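3.2 Artificial flowers in shared rooms

Households in Skenside and Curkby were asked to list every decorative item in the room they used most. Artificial flowers appeared in 57 of the lists, more often than framed prints or candles. Tulips were named most, followed by roses. Most owners kept them on a table or windowsill, and 12 said they changed the arrangement with the season, usually in April.

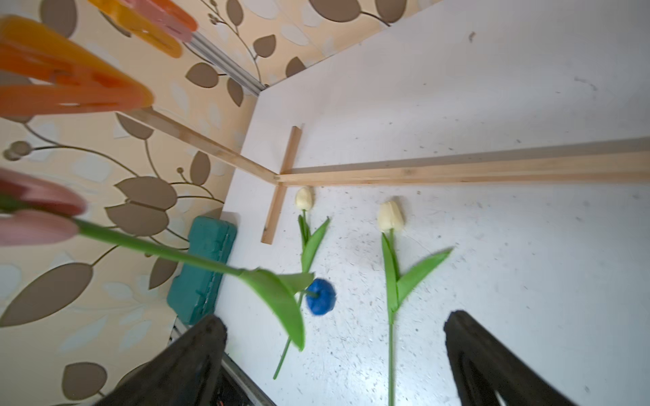
Figure 2. Artificial tulips, one of them pink, with a white tabletop and leaf-patterned wallpaper.

Patterned walls affected what people bought. Respondents with large printed motifs tended to choose flowers in one strong color, while those with plain walls mixed several. Kwan found the same split in her earlier Taltura interviews.

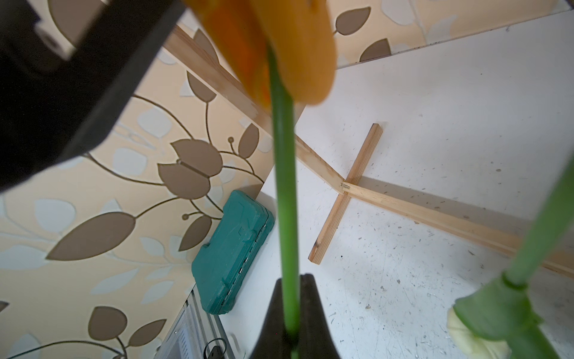

Cleaning was the main complaint in both towns. Dust settles in the folds of fabric petals, and five respondents had thrown an arrangement away for this reason alone. Smooth surfaces were judged easier to wipe, and the glossy green stem under an orange tulip is typical of what owners meant by this. Fabric leaves were rarely washed. Kpodo suggests that owners treat the flowers as furniture once they have been in place for a year, and our interviews support her view. Two respondents could not remember buying theirs.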